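6. Fitting the shelves and loading the unit

Read this section before you put anything on your Lirham children's bookcase. You will need the 6 mm hex key from the fittings bag.

1. Stand the unit on a level floor with its back to the wall.
2. Push a shelf pin into each hole at the height you want. Pins must be fully home.
3. Lower the shelf on to the pins, finished side up.
4. Tighten the side bolts with the hex key. Stop when the head is flush.
5. Fix the wall strap (part 359) with the screw supplied.
6. Check that the shelf does not rock, then load the bottom first.

Note – the screw supplied is for solid walls. For plasterboard, buy a suitable plug.

Caution: do not load any shelf beyond 14 kg. Do not let children climb on the unit.

Large hardbacks can be stored upright or flat. Lay the heaviest ones flat, and keep them away from radiators. Re-tighten the bolts after the first month, then every March.

Spare pins and straps can be ordered from Torura, quoting the part number.

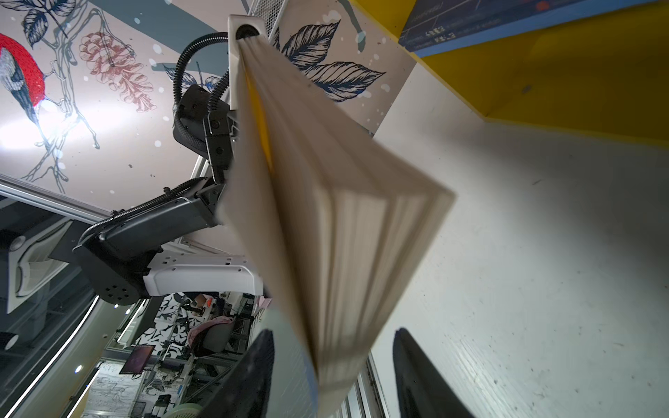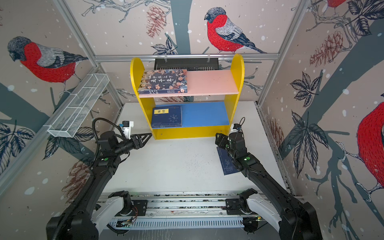
Can I move a shelf once the unit is strapped to the wall?
Take the books off first, loosen the side bolts and lift the shelf clear. The strap can stay in place.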